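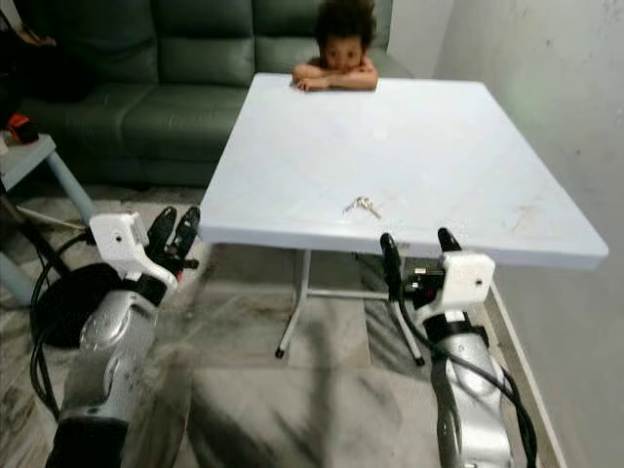 Chin down on folded arms at the white table.

To: the Custley parents and carers list
Subject: Re: Getting out of the house on school mornings

Replying to the message from earlier this week, which I've left in below with my answers after each part.

> We are late four mornings out of five. We get up early enough. Breakfast
> is fine. It all falls apart in the last stretch, when everyone is supposed
> to be putting shoes on and someone can't find something. I end up
> shouting and then I feel bad on the bus. Has anyone fixed this?

We had the same trouble most of last year. What helped was writing down where the time went. I did it on the back of an envelope from March until the spring break. Breakfast took as long as I thought it did. Shoes took very little. The big one was looking for things: keys, the bus pass, the library book, a second glove. On the worst morning we lost 26 minutes that way, and the bus pass was in a coat pocket.

So I stopped working on getting up earlier and worked on the doorway. Everything that leaves the house now has one spot, and it goes there when we come in. Keys were first.

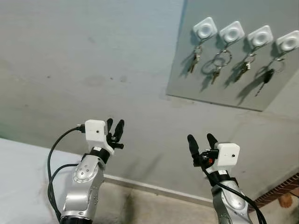 Keys in a row, each set under its own white square holder.

Give each set its own place and don't let them trade. If the bike key is always in the same spot, you can see from across the room whether it's home. A bowl did not work for us. Things went into the bowl and then more things went on top of them, and by the end of the month it was batteries and coupons.

> My other question is about the list on the fridge. I made one with
> pictures and it worked for two weeks. Now it may as well be wallpaper.
> Should I make a new one or give up on lists?

I would make it shorter before giving up. Ours started with eleven steps, and half of them were things the kids did without being told. We cut it to teeth, shoes, bag, coat. It hangs by the door now, at the height of the shortest person who has to read it.

The other change was doing bags at night. Lunch can't be packed then, but the folder, the gym clothes and the signed forms can. We do it right after supper, before anyone sits down. If it waits until after baths it doesn't get done.
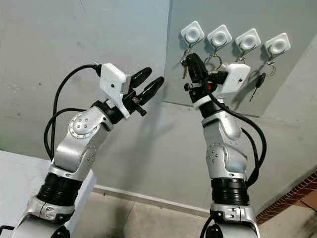
White square hooks on the gray wall panel.

On height: hang things where the person using them can reach. We had coat pegs at adult height for years and wondered why the coats were on the floor. I moved them down one afternoon and filled the old holes badly. The paint doesn't match and I have stopped looking at it.

> Has anyone tried one of those family planner apps? A neighbor uses
> Urnateo and says it changed everything, but I don't want one more
> thing on my phone.

I tried Urnateo for a month. It sent reminders while I was already standing in the hall with one arm in a coat, so I turned it off. The Gumance wall calendar from the stationery store on Tang Street does what we need. It has a column per person and big squares. If your kids are older and have their own phones, the app may suit you better than it did us.

One thing you didn't ask about. I used to fill any spare minutes at the table with reminders, and it made the mornings feel longer for everyone. Now, if we are ready early, we are just ready early.

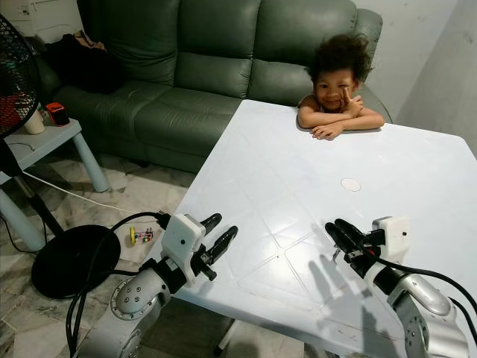
Some mornings still go wrong. A tooth comes out, or the bus is early, or there is a costume day written on a sheet I never read. We still run late about once a week, down from nearly every day, and there is less yelling.

If you only do one thing, do the keys and the bus pass. Leave the rest until that has stuck. I can bring my four-step list to the next swap table if you want to copy it — it's only a half sheet of paper in marker.

Does anyone have a good answer for wet boots? Ours go on a tray by the door and the tray is too small.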